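Materials Handling and Storage: Handout 2
Unit loads, bins and slot allocation 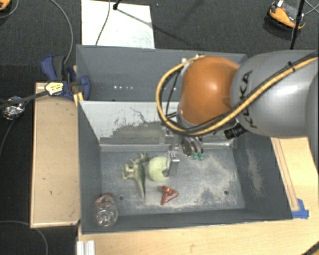
Fig. 1. Grey bin holding loose mixed items, with a KUKA arm above it.

1. Terms
A stock-keeping unit (SKU) is one distinct item as it appears in the stock list. A unit load is whatever is moved as one piece: a pallet, a carton, a tote or a bin. A slot is a storage position with its own address. One slot may hold several unit loads, but an address never covers more than one slot.

2. Dedicated and shared storage
In dedicated storage each SKU keeps its slot whether or not there is stock to fill it. Slots must be provided for the maximum stock of every SKU, added together. In shared storage any free slot may be used, and the number needed is the maximum of the total stock. The two figures are equal only when all SKUs peak at the same time.

Worked case: the Midport store lists 2,449 SKUs. Under dedicated storage with one slot per SKU, 2,449 slots are required. If 400 of these SKUs are out of stock at any given time, shared storage needs 2,049. The saving is 400 slots, less any allowance for late deliveries.

3. Mixed bins
Small items are often kept with more than one SKU to a bin. Space use improves and search time rises. The Clutow rule, used throughout this course, allows mixing only where:
- the items differ clearly in shape or size;
- no item can damage another;
- the bin can be counted without being emptied.
Dividers reduce search time but take up volume. Include them when working out the fill ratio (volume of goods divided by inner volume of bin).

4. Slot order
Rank SKUs by picks per unit of space, highest first, and assign them to slots in order of distance from the packing point. Ties are settled by weight, with the heavier item placed lower. Rankings drift with the season; the Mistidus data set should be ranked again using the November figures.

Exercises
Repeat the worked case with two slots per SKU, all other conditions unchanged. Then state which assumption in section 2 fails if deliveries arrive only on Sunday.

Reading: Olszewski course notes, chapter 2.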